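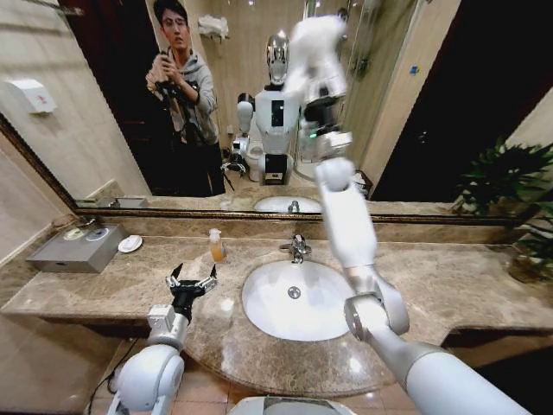

Nenora — Familiendaten aus Kirchenbüchern und Haushaltslisten

Stand: August. Diese Datei liegt jedem Export bei und beschreibt Aufbau, Herkunft und bekannte Lücken der Daten.

Inhalt

Der Datensatz umfasst 541 Personen aus den Linien Brilton und Fodor samt angeheirateten Familien. Erfasst sind Taufen, Trauungen und Begräbnisse, dazu Einträge aus Haushaltslisten, soweit die Seiten lesbar waren. Lebende Personen sind nicht enthalten.

Dateien

personen.csv: eine Zeile pro Person
ereignisse.csv: eine Zeile pro Eintrag in der Quelle
familien.csv: Verknüpfung von Eltern und Kindern
quellen.csv: Fundstelle mit Band, Seite und Zeile

Alle Dateien sind in UTF-8 gespeichert, Trennzeichen ist das Semikolon. Leere Felder bedeuten »nicht angegeben«. Ein Fragezeichen steht für »angegeben, aber nicht sicher gelesen«.

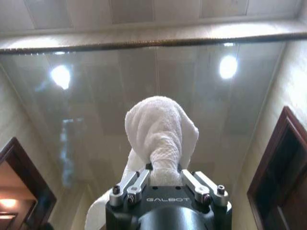

Schreibweise der Namen

Im Feld name_quelle steht der Name buchstabengetreu wie im Original, im Feld name_norm die vereinheitlichte Form. Für Fodor kommen in den Quellen neun Varianten vor, darunter Foder, Fodre und Vodor. Wer nach einer Variante sucht, sollte immer name_quelle verwenden. Vornamen werden nicht übersetzt — Joannes bleibt Joannes, auch wenn derselbe Mann später als Johann erscheint.

Sicherheit der Zuordnung

Das Feld stufe hat vier Werte:

1 = durch mehr als zwei Einträge belegt
2 = durch einen oder zwei Einträge belegt
3 = aus Alter und Wohnort erschlossen
4 = Vermutung, bitte nicht ungeprüft übernehmen

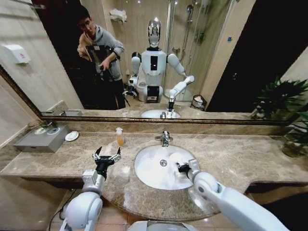 Bekannte Probleme

Die Begräbnisse aus Lavside fehlen für mehrere Jahre, der Band ist durch einen Wasserschaden teilweise unleserlich. Altersangaben in den Haushaltslisten sind oft gerundet. Zwei Frauen namens Anna Brilton wohnten zeitweise im selben Haus; ihre Kinder sind vorläufig getrennt, die Zuordnung hat Stufe 4.

Nutzung

Private Forschung ist frei. Bei Veröffentlichung bitte Nenora und die Fundstelle aus quellen.csv nennen. Korrekturen bitte mit der ID der Person und der Quellenangabe einreichen.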